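31st August, workshop notes

Long day on the court records thing, writing it down before I forget which half of it matters.

So the Irkthorpe assault case (the fight outside the Skanbridge social club) has the worst paper trail I've worked with so far. I pulled the full docket export this morning, 2000 lines, and ran the duplicate check on it. After the check I had 879 left. I was so pleased! Then I looked closer and two of the hearings had vanished, because the clerk had entered them under McPhee's old case number – same defendant, earlier charge, dropped last spring. Put them back by hand and flagged both in yellow.

Timeline is now: call to police, arrest, first hearing, bail review, the adjourned one, then the plea hearing. Still missing the charge sheet for the second defendant. I phoned the court office and got told to email. Emailed. Nothing yet. 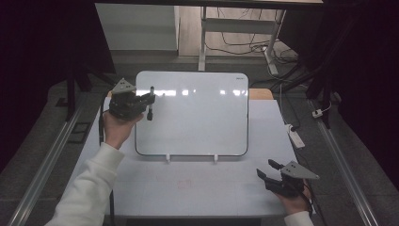

**Raelene Pomare**
*Court data reporter, Rovutora*

Other stuff. The name matcher is still far too keen, it wants to merge anybody with the same surname and birth year, and with a crime story that's a scary mistake to make. I've turned auto-merge off for everything tagged "defendant" or "witness". Please leave it off, even if it's slow (it is so slow).

Also changed "charged with" and "convicted of" into separate fields. They were sharing one column and I nearly had a heart attack reading my own draft.

To do in the morning: chase the charge sheet, reread the bail notes, ask the desk if we're naming the club.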